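Gripper Pad Comparison, Notebook Entry
25 July 2025

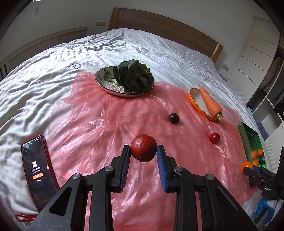 Tetsuya Kobori
Test Engineer, End Effectors, Fomstead

Purpose: to compare the blue textured pads with the smooth pads supplied by Drasta, on produce, using the hand-held parallel gripper.

Setup: objects were laid out on the pink plastic sheet over the white bedding. The sheet moves when an object is dragged, and operators are asked to lift straight up. Produce for this session included the dark red apple, oranges, a plum, a carrot on the orange dish and leafy greens on the round plate. The apple is to be recorded with droplets on the skin, as wet fruit was the weak point of the smooth pads in the previous round.

Procedure: each object is gripped, raised, held for a slow count and set down. A grip is logged as a slip if the object rotates or drops before release. Both pad types are run with the same jaw travel. Total grips logged to date: 312, of which 24 were slips. The split by pad type has not yet been checked against the Demchenko log sheet and should not be quoted.

Observations: the textured pads hold the apple upright with less squeeze than I had expected. Small round fruit remains difficult. The plum tends to roll forward when the jaws meet it above the midline, and the approach height should be lowered before the next run. Greens are to be gripped at the stems only; leaf grips are excluded from the comparison.

Camera: the wide lens is adequate for judging contact at the jaws. Darkening in the corners is known and does not affect labeling.

Open items:
Repeat the plum series with the lower approach.
Request a second set of textured pads from Lakero. Delivery is not expected before September.
Check pivot screws for play after each session and enter the result on the log sheet.

T.K.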